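Main page Contents Random article Recent changes Help Log in

Table (furniture)

A table is a piece of furniture with a raised flat top, held up by legs, a pedestal or trestles. Used for eating, writing, work, games, display. One of the oldest kinds of furniture still in daily use, and one of the few found in nearly every kind of building. The word comes through Old French from Latin tabula, a board or plank. 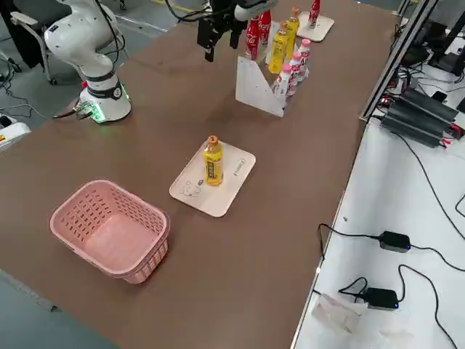
Last changed on November 1, 2023, by Rok Dimitrov. Minor edit: spelling.

History

Early tables in Egypt were small and low, made of wood or stone, mostly for keeping things off the floor. The Greeks ate from light tables that could be pushed under a couch after the meal. Romans liked a round top on a single support or three legs, sometimes in marble or bronze, and rich owners paid a lot for citrus wood from North Africa.

In medieval Europe the usual dining table was loose boards laid over trestles. Up for the meal, down after it, so the hall could be used for somthing else. Fixed tables with heavy turned legs and low stretchers became common in the 1500s. Drop leaves and gatelegs came in for smaller rooms. Extending tables with sliding frames followed, and a good many patents in the 1800s deal with nothing but the slides.

Parts

The top is the working surface. Under it, on most framed tables, sits the apron (also called the skirt), a band of rails that joins the legs and keeps the top from sagging. Stretchers run between the legs lower down. Leaves are extra sections, hinged or lift-in. Solid wood tops move with the seasons, mostly across the grain, and are fixed with buttons or slotted screws to allow for it. Stone and glass tops often just rest on pads. 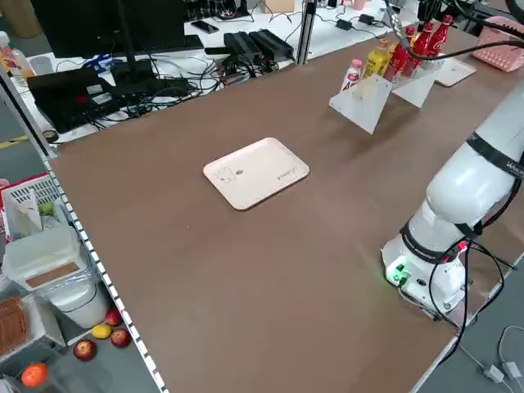 Why do solid wood tables crack in winter?
Heated indoor air is dry, the wood loses moisture and shrinks across its width, and a top that has been screwed down too tightly splits.

Types

Dining table, for meals. Coffee table, low, in front of a sofa. Nightstand, beside a bed. Drafting table, with a top that tilts. Card table, folding, often covered in felt. Workbench, heavier than the rest, usually with a vise. Names vary alot by region and maker. The Vidmar pattern, described by Flurina Widmer in her notes on village joinery, has 2 drawers opening from opposite sides and no stretchers. Ojārs Bite lists it as a kitchen table, Widmer as a writing table. Not settled.

Care

Wipe spills quickly. Coasters under glasses. Oil finishes need a fresh coat now and then, varnish mostly does not. White rings are moisture held in the finish and may fade by themselves; dark ones have gone into the wood and usually mean sanding.
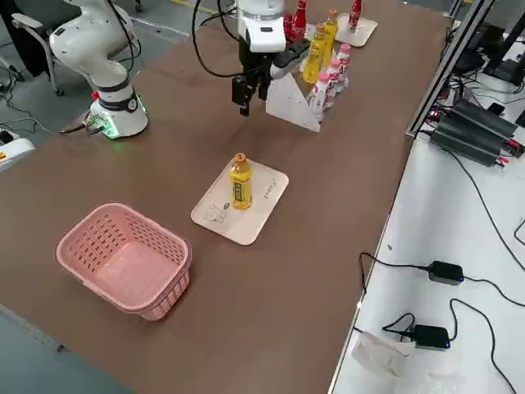

Long brown tabletop.

See also: Bench, Desk, Trestle, Sideboard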